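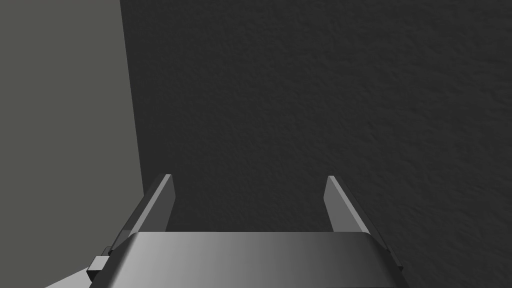
Does the housekeeping crew lose hours when the robot takes over the tubs?

Hours stay the same through December, and the freed time goes to beds and inspections.

Search this notebook Go

December, early, coffee still hot

I'm writing that answer at the top of the page so I stop giving a different one every time I'm asked in the corridor. It's what Heidrun got from the Brandão hotel people, and until she gets something else from them, it's what we say. After December I don't know. I'd like to know!

Spent yesterday afternoon over there with Aparecida, who has run the early shift for years and had plenty to tell me (I filled the back of two envelopes, must type those up). We'd assumed the scrubbing was the bad part. She says no, it's the leaning over to pick things off the bottom and out of the drain, every room, all morning, and by lunch her back has had enough. So pickup goes first and the scrubbing tool can wait. Simone is going to be annoyed, she'd half finished the brush mount.

What bothered Aparecida was the checking. If the arm leaves something in the tub, whose name goes on the room card? Right now it's hers. She doesn't want to sign for a machine and I wouldn't either. Josué suggested a separate line on the card, with the unit number on it, and she liked that a lot better. I told her I'd bring it to Heidrun. Do this before the next visit, not after!!

Sim side: the Zorna build went overnight and did 700 of the 2000 runs before the license server dropped out again. Restarted at 7:40 am. Reinaldo thinks thin stuff lying flat is where we'll be weakest, and I agree with him, the fingertips are made for chunkier things. He wants a softer tip from Sirkard. I want to try a lower approach angle first, which costs us nothing but my evening. 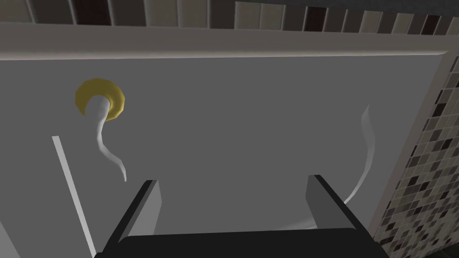 Jirkbridge tub sim: gripper open, gold ring at upper left, thin white strands on the gray surface.

Also, training. The plan says one person per floor learns to run the unit, and I'd read that as the supervisors. Aparecida read it as anybody who wants it, with the pay step that goes with it, and she already has 2 people asking her. Those are very different plans! Heidrun needs to settle it in writing, and I'd push for Aparecida's version.

To do:
- room card line, to Heidrun
- training wording, same email
- lower approach angle, rerun from the start once Zorna finishes
- tell Simone about the brush mount (bring cake)
- ask Josué where the charger cart goes, the linen closet is full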